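Doltden Workshop Notes
@doltden_notes · February

1/ Some of you asked how the cloth folding is going. I will write it in small pieces, because my English is slow and the subject is long.

2/ For those who are new: the project has the name Mạch. It is my own software for picking up clothes from a soft surface and folding them. The arms I did not build. Everything between the cameras and the arms I did, mostly at night.

3/ A hard table was the first stage. A shirt on a table is quite easy, the table does not move when you press it. A bed is another matter. The duvet has its own folds, and the program must decide which fold is the shirt. 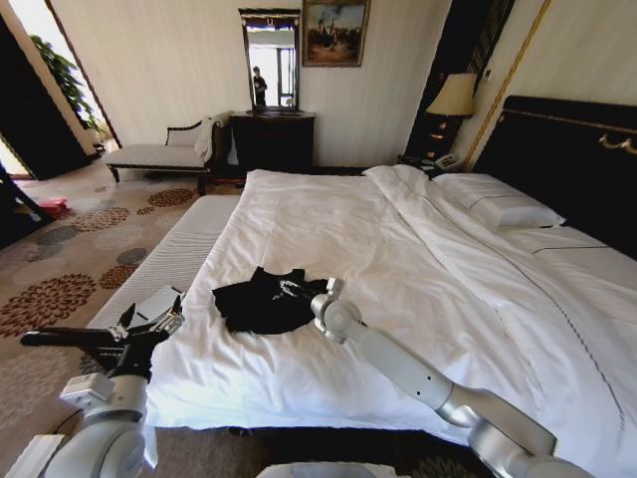 Right gripper on the edge of the black cloth, left one open.

4/ I chose black on white to begin with. It is the kindest case for the cameras. White on white I tried one time and closed the laptop after ten minutes.

5/ The log has 1,372 grasp attempts on cloth until now. I label every one by hand: good, slipped, took the duvet also, took nothing. The third kind is the most annoying. The gripper closes, the numbers look healthy, and then half of the bed comes up.

6/ To catch this I compare how much cloth is moving far from the fingers. If the white area moves together with the black one, the arm should stop and open. The rule is simple, but it needs a good view from the wrist.
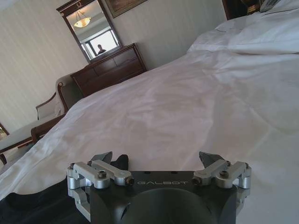
7/ The wrist view is tilted most of the time, so the bed looks like a hill. At first I rotated every picture to make it straight. Then I stopped doing this and gave the program the wrist angle together with the picture. It is faster, and I have less code to be ashamed of.

8/ Mirrors are a different problem. In a mirror there is a second window and sometimes a second person, and my old person check became nervous from it. Now I mark the mirror area by hand before each session. Not elegant — but it works until I find something better.

9/ Training set for the black garments is 374 short clips. I would like to reach 2,000 before I change the fabric. A friend from the Lullmont workshop says I should mix the fabrics early. Maybe this is right. I am stubborn and want to understand one fabric first.
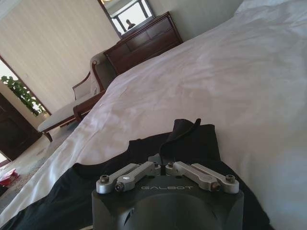
Wrist view over the black fabric. I like the small peak of cloth behind the gripper.

10/ A peak like this is what the program looks for now. Flat cloth gives the fingers nothing to hold, a raised fold does. So the newest version gives each raised fold a score for height and for distance from the edge, and takes the best one.

11/ Next job is the second arm. It should hold one corner while the first arm looks for the other. I have the motion written, but the timing between the two arms is still bad, and I do not want them to meet.

12/ If someone from Heseck reads this and still has the old cable guides, please write to me. Mine are cracked in two places and I am using tape.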